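Household Textiles and Care
Unit 6: Reading Fabric Before Cleaning

Handout for enrolled participants
Poojary Institute of Continuing Study, Purncombe Campus
Course leader: Johannes Xaba

Purpose of this unit

Participants have so far studied fibers in isolation. In this unit the fiber is considered together with the way it has been spun, woven or knitted, and finished. The same cotton may be sold as a towel, a bed sheet or a heavy canvas, and each of these calls for different treatment. By the end of the session participants should be able to examine an unlabeled household textile and propose a safe method of cleaning it.

Before the session, please read Chapter 4 of the course reader and bring one unlabeled item from home. Items should be clean and small enough to lie flat on a desk.

1. Woven, knitted and nonwoven fabrics

A woven fabric is made of two sets of yarn crossing at right angles. The lengthwise yarns are called the warp and the crosswise yarns the weft. A plain weave passes each weft yarn over one warp yarn and under the next. A twill passes over two or more, shifting by one yarn at each row, and the result is a diagonal line on the face of the cloth. A satin weave leaves long lengths of yarn lying on the surface. These lengths, known as floats, give satin its shine and also catch easily on rough objects.

A knitted fabric is made of loops. It stretches more than a woven fabric of similar weight and can lose its shape if hung while heavy with water. Sweaters and other heavy knits should be dried flat.

Nonwoven fabrics, such as felt, are made by matting or bonding fibers directly. Wool felt shrinks readily when heat, moisture and rubbing are combined. Any two of these may be enough to cause visible change in an older piece. 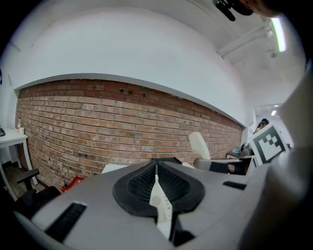

Why does a cotton sheet often shrink in its first wash?

Cotton yarns are held under tension during weaving and finishing, and the cloth leaves the mill slightly stretched. Water allows the fibers to swell and the yarns to relax, so the cloth draws back toward its natural length. Most of this change takes place in the first few washes.

2. Finishes

A finish is any treatment applied after the fabric has been made. Some finishes are mechanical, such as brushing the surface of flannel to raise a nap. Others are chemical, such as resins that reduce creasing. Participants should note that a finish may fail before the fiber does. Water-repellent coatings are commonly weakened by fabric softener, and glazed cotton may lose its polish in a single hot wash.

3. Water temperature and detergent

The course follows the practice of beginning with the mildest treatment likely to succeed. Cool water and a small measure of detergent are suitable for a first attempt on most washable items. Sturdy white cotton may be washed at higher temperatures – the care label, where one survives, takes precedence. Wool and silk should be washed with a mild detergent free of enzymes that break down protein. Chlorine bleach must not be used on either fiber.

4. Testing for colorfastness

Select a hidden area, such as an inside seam. Dampen a white cloth with cool water, press it against the fabric for one minute, and look for any transfer of color. Repeat with the diluted detergent you intend to use. Test each color separately, including embroidery thread and trim. If color transfers at either stage, do not proceed with wet cleaning.

5. Practical work

The practical session meets on Thursday in Room 109, under the supervision of Manikandan Iyengar. Participants will work in pairs with samples from the Gastine teaching collection. Record the following for each sample:

Sample number
Construction (woven, knitted or nonwoven)
Probable fiber
Visible finish, if any
Result of colorfastness test
Recommended method of cleaning

Written assignment

Submit a report of 400 words on the item you brought from home. State your proposed method and the evidence that supports it. Reports are due in the Soltesside office by the end of February.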